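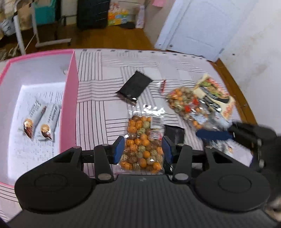

Do both grippers have to be moving for an episode to count as two-handed?
An episode counts as two-handed when each gripper touches at least one item between the start beep and the stop beep, and it's fine if one of them waits while the other works.

Ticket: Episodes rejected after upload, snack packing task
Opened by: Colette Delaunay
Handled by: Fuad Zeleke
Site: Dreltdale
Status: open, waiting on second batch

Colette, Wed 21 February
Hi Fuad, I hope you're well and that the new office has heating by now! We recorded 200 episodes for the packing task and the checker threw out 60 of them with "left/right time offset too large." I've gone through a good many by eye and they look perfectly nice to me, items picked up, items put in the box, hands back to rest. Bhavana did the morning and I did the afternoon, and the rejects are nearly all mine, which I'm trying not to take personally.

Fuad
Hello Colette, please don't take it personally, the checker is grumpy with everyone. Could you send me the session log from your first rejected episode, and tell me whether you restarted both grippers after lunch or only one?

Colette
Log attached, it's episode 1195. And oh dear, only the right one. Its battery was low so I swapped it and carried on, and the left stayed on the whole time.

Fuad
Thank you, that fits what I see. The right gripper came back with its clock 3 seconds behind the left, and it stays that way until the end of the day. When you change a battery, power both off, turn both on, and wait for the two lights to go steady before the sync clap. I know it's a nuisance when you've got a good rhythm going.

Colette
Not a nuisance at all, I just wish I'd asked! Are the 60 lost, then? Some of them had the candy bags, and those are slippery things to get hold of, so I'd be sorry to do them over.

Fuad
I don't think so. The offset is constant, so I've asked Cornel Ursu to shift the right-hand stream and run the checker again. Please keep the raw files where they are and don't rename anything. I'll leave the ticket open until your next batch is in.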